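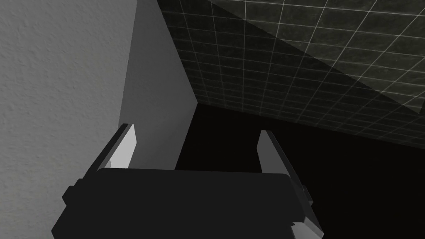 How to Stop a Desk or Table From Wobbling

By Ornella Sanna

A table that rocks has one of three faults. The floor is uneven, a joint is loose, or one leg is shorter than the others. The fix is different for each, so find out which one you have before you buy anything or pick up a saw. Most people go straight to folded cardboard, and it works for a week until it flattens.

What you need

A flashlight
A screwdriver or hex key that fits your table's hardware
A long level or a straight board
Playing cards or thin card stock
Felt or rubber pads, or screw-in leveling feet
Wood glue and a clamp, for wooden joints only
100-grit sandpaper

Step 1. Find out whether it is the table or the floor

Press down on each corner in turn and watch the feet. On a rocking table, two legs that sit diagonally from each other stay down and the other two take turns lifting. Mark one of the legs that lifts with a bit of masking tape.

Now turn the table a quarter turn, keeping it in the same area, and press the corners again. If the taped leg still lifts, the fault is in the table. If a different leg lifts in the same spot on the floor, the floor is to blame. If the wobble goes away completely, you can stop reading and leave the table where it is.

If the tabletop sways sideways while all the feet stay on the floor, go to Step 2. That is a joint problem, and pads will not help it.

Step 2. Tighten everything

Clear the top and turn the table upside down on a blanket. Have someone help you with anything wider than your arms. Check every bolt and screw, including the ones in the corner brackets. Turn each one until it is snug, then go around again, as tightening one side often loosens the other. Don't lean hard on the tool if the bolts go into particle board. The threads strip easily.

If a screw spins and never gets tight, take it out, pack the hole with wooden toothpicks and glue, snap them off level with the surface, and let the glue dry overnight before you put the screw back.

For a loose wooden joint, pull it apart as far as it will go, scrape off the old glue, sand lightly, add fresh glue, and clamp it. Follow the drying time on the bottle. My kitchen table is a Kostness with a bolt in each leg, and I go over those every October when the heat comes on and the wood shrinks.

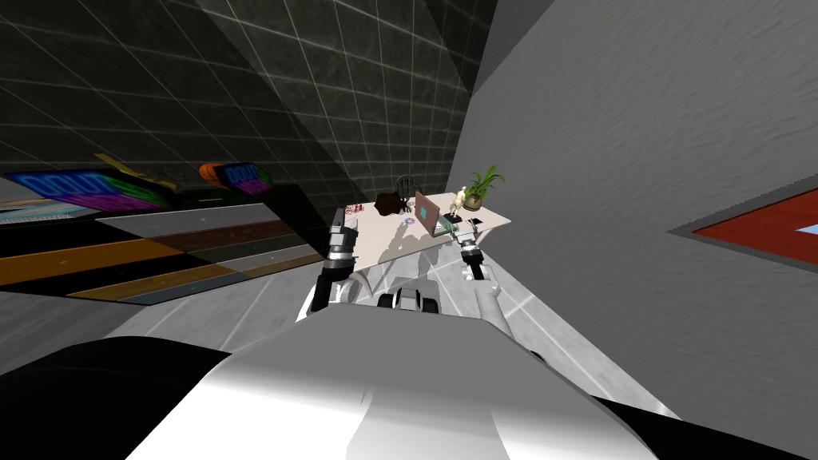 Step 3. Measure the gap

Put the table back on its feet in the place where you will use it. Set it so that one leg is off the floor, and slide playing cards under that leg one at a time until the rocking stops. Take the stack out and measure it with a ruler. That is the thickness you need to make up.

Measure with the table loaded the way it normally is. A thin top bends a little under weight, and a gap measured on a bare table can come out too big.

Step 4. Pick the right foot
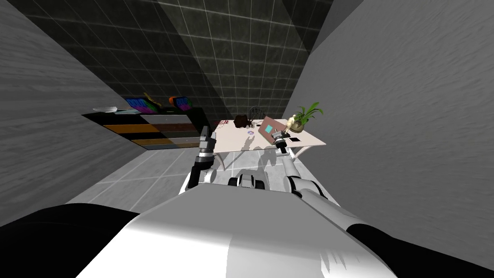 Felt pads are fine for small gaps on wood floors, where they also prevent scratches. They slide too easily on tile, so use rubber there. Check the size before you order, because a pad wider than the leg sticks out, collects dirt, and peels. My own desk takes 16 mm pads, and the 19 mm ones I bought first had to go on the chairs. A white desk on slender legs, like the one in the picture with the laptop on it, calls for a small pad or a slip-on rubber cap. On a tiled floor you should also check whether a leg has landed in a grout line. Moving the desk an inch to one side may be the whole repair.

Screw-in leveling feet are the better choice for heavy tables and for gaps thicker than two pads. Drill straight up into the center of each leg, fit the threaded insert, and screw the foot in. Put them on all four legs, set them all the way in, and then back out only the one that needs it.

Step 5. Trim a leg only as a last resort

If one leg is clearly too long and the table is solid wood, you can take a little off. Stand the table on a surface you know is flat, mark the long leg, and sand toward the line. Stop and test often. Do not use a saw for anything thinner than a coin.

Check again later

New pads compress in the first few days. Press the corners again after a week, and once more whenever you move the table to another room.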